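4.2 Estimating the equipment budget for the disassembly cell

The purchasing plan was drawn up before any task trials had been carried out, and it treated the robot arm as the main item of cost. This proved to be a poor basis for planning. Once the first trials on server enclosures had begun, most requests for further spending concerned smaller items: gripper fingers, screws, wrist cameras, cable guides and the fixtures that hold an enclosure still while work is done inside it. Under the original plan these had been grouped under a single heading, "accessories", with no separate allowance for replacement.

Quotations were obtained from two suppliers, Birico and Basetti. Both offered a parallel gripper with exchangeable fingers, but they differed in what the price covered. Birico included a spare set of fingers and charged separately for the mounting plate; Basetti included the plate and sold fingers only in pairs. The two offers were therefore rewritten by Ratree Wattanapong in a common form, with each part listed on its own line, before they were compared. The resulting list ran to 68 lines, of which 20 had not appeared in the original plan at all.

Delivery time was recorded together with price. Machined fingers were quoted at nine weeks, longer than any other part, and a damaged finger would stop the cell for the whole of that period if no spare were held. The revised budget accordingly provides for two complete sets at the outset. Filippos Triantafyllou, who reviewed the draft plan, argued for a third set, but this was deferred to the November round - the wear figures available at the time of writing do not yet support it.

The choice of fingers depends largely on the space available at the work. Figure 4 shows the gripper at the edge of a server chassis, where small blue latches stand in a row next to a perforated panel and the circuit board lies open below. Wide fingers would be cheaper and stiffer, but the latches are closely spaced and a narrow tip was specified for this reason. Threaded holes in the finger faces were also requested, so that pads or longer tips can be added without buying new fingers.
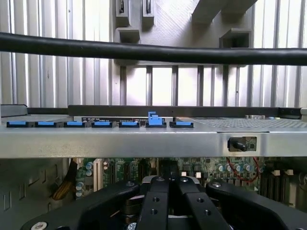
Figure 4. Gripper at the chassis edge of an open server enclosure. One of the blue latches is raised.

4.3 Recurring costs

Recurring costs were entered separately from the purchase price and were reviewed by Glenys Tamihana and Jaruwan Yimyam. They comprise replacement finger pads, screws, camera cables and the labour needed to recalibrate the arm after each change of tooling. Only the last of these was found difficult to estimate, and it is carried in the budget as a fixed yearly sum.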